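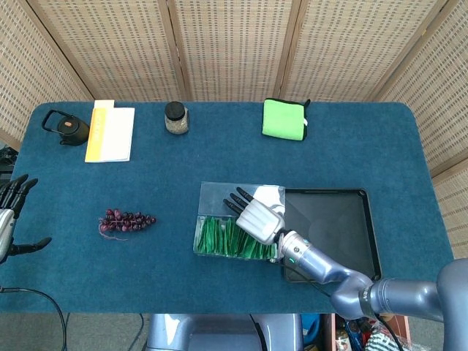
You keep treating the empty weeks as bad luck, and they ought to be a line in the sheet like the insurance is. That was the comment penciled next to my last entry, and I have been chewing on it ever since, partly because I was annoyed and partly because it's right.

September, rental model, fourth pass. Started after supper, stopped a little before 11 p.m.

So, the Husgate duplex again. For anyone reading this who missed the earlier pages: we are trying to build one plain worksheet that we can run any small rental through before we get fond of it, and Husgate is the test case as we have real paperwork for it (the seller was generous and sent over everything, including some things I don't think were meant for us). The Staniforth building is the second test case, and it's a lot messier, so I keep putting it off.

Up to now the sheet took the rent, multiplied it by twelve, and took the costs away. The lower unit rents for $1020 a month. The upper unit is a family arrangement at a lower figure, and I've left it out of tonight's work until I know whether that lease carries over. Twelve full months of rent looks lovely on paper. The trouble is that the seller's own ledger shows the lower unit sitting empty between tenants twice, once for most of a spring, and I had read straight past both gaps on three separate evenings. They were right there as blank rows! I think I had decided they were a formatting problem.

What I changed tonight:

Vacancy now has its own row, directly under the rent and above everything else. I set it at one month's rent a year, so $1020 for the lower unit. It's a blunt way of doing it and someone will want a percentage instead, which is fine, but I find a month easier to picture. You can lie to yourself about a percentage. A month with no check coming in feels like something.

Turnover costs are split off from repairs. I used to lump paint, cleaning, the new lock and the listing fee in with repairs, and then wondered why the repair number jumped around so much from one year to the next. Now turnover only counts in a year when the tenant changes.

The repair reserve went up from $1000 a year to $2000. I went back and forth on this one. The lower number came from me, early on, when I was keen on the place and wanted it to work, and I can tell because there is no note beside it saying where I got it. The higher one comes from going through the seller's receipts and adding them up properly, leaving out the porch, which was a one-time job. If the receipts are complete, it may even be a bit high. I doubt they're complete.

Insurance stays as it was, $186 a month. I'd like a fresh quote in our own name before we rely on it. The seller has been with the same company for ages and probably gets a better price than a new owner would, and I wouldn't be surprised to see the lower unit rated differently on account of the old wiring in the basement. Added to the list.

With all of that in, the duplex still comes out ahead, though by a good deal less than in the August version. I sat and looked at it for a while and was a bit sad, I'll admit, and then went and made toast. It's a better sheet than it was this morning. The house hasn't changed at all, obviously.

Then a long detour. I tried moving the whole thing into Rorkora, which I'd been told would save me retyping the rent rows, and it does do that very nicely. But it wanted every cost entered as monthly, and when I gave it the yearly reserve it spread the amount evenly over the year without a word. On the yearly total that makes no difference. On the cash page it matters a lot, as the furnace does not break down in twelve tidy installments. It took me the better part of an hour to see why the winter months looked so comfortable. I've gone back to our own sheet for cash flow and will keep Rorkora for the rent history only, unless somebody finds the setting. If there is one, please write it in here in large letters.

Grimevero replied about the loan, too. Friendly letter, not many numbers in it. They will look at a duplex as long as one of the leases has at least six months left to run, and they want to see the vacancy allowance written down. (So the penciled comment and the lender agree, and I was the odd one out.) They didn't say what allowance they would accept. My plan is to send them the sheet as it stands and see whether they push on it. I would much prefer to hear their number before we make an offer on anything.

On Staniforth I only got as far as opening the folder. Four units, two of them on leases I can't read past the first page because the scan is so faint, and a parking agreement with the lot next door that seems to have been settled with a handshake. I'd like to do that one with company. If anyone has an evening free, bring your reading glasses and I'll supply the coffee and probably too much to eat with it.

Things still open, in no special order:

Does the upper lease at Husgate transfer, and at what rent?
Insurance quote in our name, with the basement wiring mentioned up front.
Is the water bill split between the units or paid by the owner? The ledger says one thing and the lease says the other. I have assumed owner for now.
Ask for a cleaner scan of the Staniforth leases.
Property tax after a sale – does the county reassess right away or wait for the next cycle? I have the old figure in the sheet and have colored the cell yellow so that I stop trusting it.

Whoever wrote the comment, thank you, and please go on doing it. Use a darker pencil though. The first time I took it for a smudge.

Next session: taxes first, then the water bill, then Staniforth if there's any evening left.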